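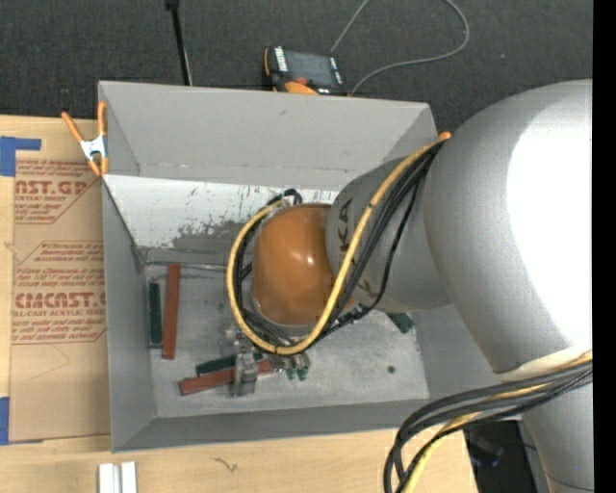 Wanda Sowa

The Jallwood Seed and Sundries Chest

I have been sowing seeds on the same kitchen windowsill for longer than I care to admit, and for most of that time my packets lived in a biscuit tin. You may know the sort of tin I mean. The beans were under the lettuces, the lettuces were under a ball of string, and every March I'd find a packet of sweet peas that should have gone in the autumn before. The Jallwood chest is what I made up my mind to have instead, and after a good deal of fussing over the drawers it has become the thing we sell most of, which still pleases me no end!

It is a table-top chest in solid ash with 3 shallow drawers and one deep one at the bottom. The shallow drawers take ordinary seed packets standing upright, so you can flick through them the way you would a box of old postcards. The deep drawer is for everything else -- labels, pencils, twine, the dibber, the little scissors that always go missing in May. Each chest comes with 30 card dividers. Mine are marked by month, but Birger Holmgren, who cuts the joints for us, files his by vegetable and won't hear a word against it.

The finish is a plain hard wax. It will pick up a mark or two if you put it down on a potting bench (mine has a tea ring on top that I've grown quite fond of), and a little more wax on a soft cloth brings it up again nicely. Please don't leave it out in the greenhouse over winter. The drawers will swell, and damp seed is a sad business in any case.

The drawer pulls are brass and come from Cluvero. We tried leather loops on the early ones and they looked lovely, but muddy fingers did for them in a season. If you have one of those early chests, write to us and we'll send you a set of brass ones with the screws.

Choosing your size

The standard chest suits a windowsill gardener or a small allotment. If you save your own seed, or belong to a swapping group, you may be happier with the Pleltason, the wider model, which has the same drawers side by side in pairs and a carrying handle at each end. It is heavier than it looks once it's full, so do ask somebody to take the other end.

Details

Item number: 883 (standard), 1305 (Pleltason)
Timber: solid ash, hard wax finish
Drawer pulls: brass, by Cluvero
Included: 30 card dividers, a pencil, a small tin of wax
Optional: slate name plate, cut to order by Jakubowski

Delivery

Chests are sent fully put together, with the drawers taped shut for the journey. Peel the tape slowly, along the grain. Name plates are made separately and may follow in their own parcel, so don't worry if the chest turns up first.

Page last changed August 9, 2023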